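Labels that survive on black nylon and rubber
Landeo Help > Materials and Repair
Posted by Sverre Dahlgren, 4 Nov 2023

I need to put a short ID code on a number of black items kept in a shared storage room at work. The surfaces are mixed: woven bag fabric, hard plastic housings, rubber straps. Ordinary felt-tip markers are invisible on black, and masking tape lifts at the corners within 8 days in that room. Typical items:
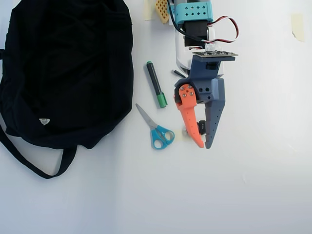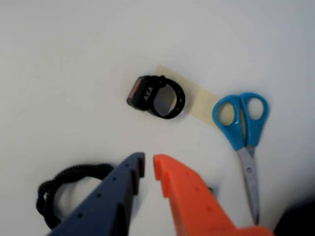
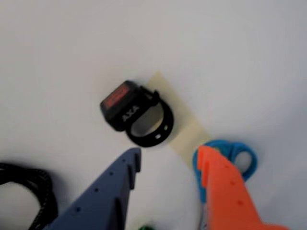 Bag and marker in the first picture, the AXA part with its strap in the other two.

I tried a white Piltex paint marker in August. On hard plastic it held. On rubber it cracked as soon as the strap was bent, and on the bag fabric it sank into the weave and turned gray after one wash. Printed Cimik labels stayed on the plastic but peeled off everything else.

The codes are 6 characters long, so the text can be small. I would prefer one method for all three surfaces, but will accept two. Engraving is possible on the housings if it does no harm. Heat is available (household iron, hot air gun).

Replies, oldest first

fjeldrunner

Just use nail polish. White, two coats. Mine has been on a pump for years and still looks fine.

Marit_in_stores

You will not get one method for all three. The surfaces fail for different reasons.

Hard plastic. The paint marker is adequate. Wipe with isopropyl alcohol first, let it evaporate, write, and leave it alone overnight. Pick a recessed face if there is one. Avoid lenses, and test the alcohol on a hidden spot, as some clear plastics craze. I would not engrave a housing that is supposed to keep water out. The wall may be thin and you have no way of knowing where.

Rubber. Any rigid film will crack, and that includes nail polish. Most label adhesives also let go of rubber, in part due to plasticizers and mold release on the surface. Don't mark the strap at all if the item has a hard part to write on. If it doesn't, use a tag on a cable tie, or white heat-shrink tubing over a straight section. Write on the tubing before shrinking it and keep the lettering wide, as it will end up narrower. Keep the hot air gun moving and shield the rubber on either side.

Bag fabric. Don't write on it directly. Write on white cotton tape with a laundry marker, iron the tape dry for 16 seconds to help set the ink, then sew it into a seam allowance or to the inside edge of a pocket. Iron-on tape is a poor choice for coated nylon. The coating can soften before the glue has melted properly. If the bag has a care label, the blank side of that will take laundry ink too.

Your room is probably damp if tape lifts that quickly. Any adhesive will do worse there than the packet claims.

Sverre Dahlgren

Thank you. The paint marker stays for the housings and I have ordered cotton tape, 5 meters. Is polyester thread necessary for the bags, or will cotton do?

Marit_in_stores

Polyester. Cotton thread rots first in a damp room.

olepetter

We had the same trouble with tool pouches at Fjeld and went over to stamped aluminum tags on split rings. Ugly and they rattle, but they can be read after solvent, mud and washing. You need a set of letter punches and something solid to hit against. File the edges or they will cut the lining. No good for very small items where the tag gets in the way of the clamp.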